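# Kasetis 4 headphone amp

I've been building small amps in my back room in Grisham for a good while now, and the Kasetis 4 is the one I keep on my own desk. It's a little desktop box for wired headphones, with a volume knob that feels nice to turn (I went through a silly number of knobs before I settled on it!) and enough power for the big, hungry over-ears.

The case is 44 mm tall, so it slides under most monitors. Around the back you get a pair of RCA inputs and the power socket. Up front there's a quarter-inch jack and a gain switch – leave it on low for in-ears, please, your ears will thank you.
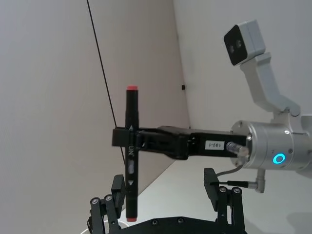
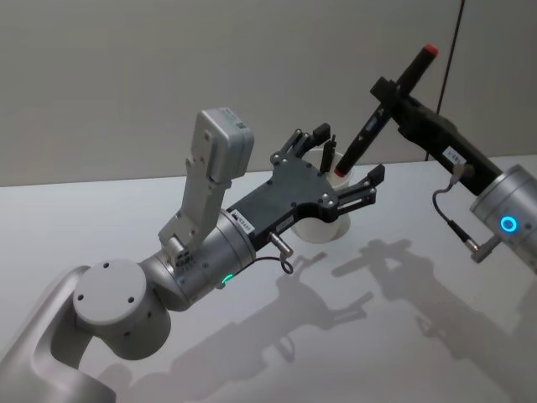 My friend Miłosz Adamczyk did the board layout, and he got the background hiss down so low that I can't hear it with my most sensitive earphones. The sound is on the warm side. Bass has some weight, voices sit a bit forward, and cymbals don't bite. If you want something really bright and crisp, you'd probably be happier with the Sakik, my smaller amp.

**Price:** $186, power supply included

**Weight:** 19 oz

**Colors:** black or dark green

I build these in small batches and the next one ships in December. Denise Cheetham handles orders and repairs, so if you've got a question about an older unit, put her name in the subject line. Headphone cables are sold separately – see the accessories page.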